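# What's Left When the Vacuum Dies

15 October 2018

Corina Steiner starts every teardown the same way. She lays a sheet of plain white paper in the bottom of a steel tray, and every part that comes out of the machine goes on the paper before it goes anywhere else.

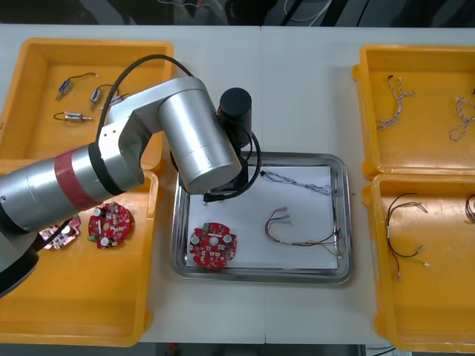

She picked up the habit at her first job, in a hearing aid workshop, and brought it with her to Runville, where she now runs the parts room of a repair shop called Danzer. Screws show up on white. So do the flakes of solder and the bits of broken clip that tell you a connector has been forced. When a job is finished she folds the paper inward and tips whatever is on it into the waste, and the tray is ready for the next one.

Danzer fixes small household machines, mostly cordless vacuums, fans and kitchen mixers. Last year the shop took in 702 of them. Of those, 214 could not be repaired at a price the owner would pay, and most of the owners left them behind. Those machines are where Steiner's work begins.

"People think the machine is worn out," she says. "Usually it's one part. The rest has years in it."

The parts she wants most are small DC motors, circuit boards and wire harnesses. Motors go into yellow-orange plastic bins. A motor is easy to test and easy to store, and the same few sizes turn up in machines that look nothing alike. She leaves the lead wires on at full length. A motor with its leads cut short has to be soldered before it can even be tried, and soldering takes time the shop can't bill for.

Boards are harder. A round board with notches in its edge was usually shaped to fit one housing, and it may fit no other. Steiner checks the capacitors first, looking for a swollen top or a brown stain at the base. Then she looks at the connectors. If those are sound, the board gets a label with the model and the date and goes on the shelf. If the model can't be identified, she keeps it for three months and then sends it to be recycled.

Harnesses are the parts most shops throw out. They tangle, they are dull to sort, and a new one looks cheap in a catalog. The trouble is getting it. Beat Trummer, who owns Danzer, once waited 29 days for a harness for a Kodetari upright. The customer had bought another vacuum by then.

"I paid for the part, I paid for the shipping, and I had a machine nobody wanted," Trummer says. He still has it. It works fine.

After that he gave Steiner a wall of shelving and told her to keep everything with a plug on it.

Her system has changed a few times. At first she sorted wires by color, which looked good and was useless. A red wire in one machine does a different job from a red wire in the next. Then she tried sorting by brand, but makers change suppliers and the plugs change with them. Now she goes by plug size and number of pins, and writes the length on a paper tag. Thin wires that came braided stay braided. Loose bundles are left loose until they have been tested, because a tight tie can hide a break.

The testing is plain work. She clips a meter to one end, touches the other, and bends the wire slowly along its length while she listens for the tone to drop out. Most breaks are within an inch of the plug. She can put a new plug on those if there is slack to spare.

The shop charges $2 for a used harness and gives a 90-day guarantee on it. Trummer admits the price doesn't cover Steiner's time. The repairs it makes possible do, he says, and a customer who gets a mixer back in the same week tends to return with a fan.

In November the parts room will move across the hall into what used to be the Prernel print shop. The new space has a sink, better light and a long counter under the window. Steiner has asked for deeper shelves and a second label printer. She is keeping the trays.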